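Workshop notebook, July
Seten minicomic, test printing, second round

Started just after 9 in the morning and oh, what a difference from last time! The new blue is gorgeous. It sits down flat on the cream stock, it dries to the touch over lunch, and the big night skies on pages 6 and 7 finally look like night instead of a school uniform. I ran 54 sheets before I let myself stop and look properly, which was greedy of me, but the last one matches the first so closely I had to pencil numbers on the backs.

Settings for whoever runs it next: density one step down from the middle, slow speed, black second. Leave the blue alone overnight if you can stand to. I tried black over blue after two hours and got roller marks down the outer margin on almost all of the spreads. They trim off, mostly, but page 11 has lettering close to that edge and it picked up a gray smear.

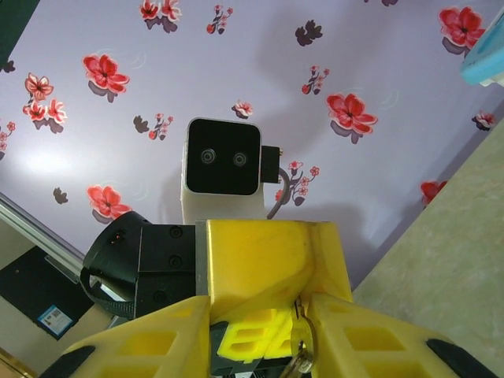 Yellow bracket and camera housing, flowered ceiling behind.

Lettering. Yasmine Helmy redrew all the balloons on the Salem chapter and they're so much better, rounder and with real air in them. Her small caps hold at print size, even the whispering on page 14, which I was sure would fill in. The one problem is the sound effect on the last panel. It's knocked out of the blue, and if the black drifts even slightly we get a white sliver along the K. Asked her for a hair of overlap there. She's already sent a fix - will plate it tomorrow.

Paper count: we have 1,000 sheets of the cream left and the full run needs more than that once spoilage is in, so I've asked Wollis for another carton. The cover stock is fine. 200 covers are cut and scored and sitting under the heavy board.

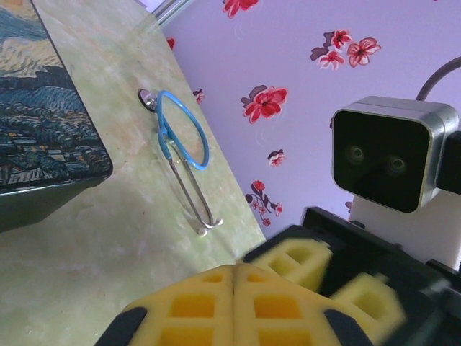
Workshop notes by Myfanwy Parry

Afternoon was folding and stapling. Made two complete dummies and read them both right through standing up, and the page turn into the flooded theater works! I gasped and I'd been staring at that drawing for weeks. Creep is about what I expected, so the inner pages want pulling in toward the spine by a hair. Staples: the long-arm bites better if the booklet is opened flat over the edge of the bench.

Still to do
- replate page 14 with the new K
- move page 11 lettering in from the trim
- ask Plerkeo whether their table at the show takes a standing rack or only flat stacks
- try one dummy with the pink endpapers, just to see
- clean the blue drum before it goes back in its case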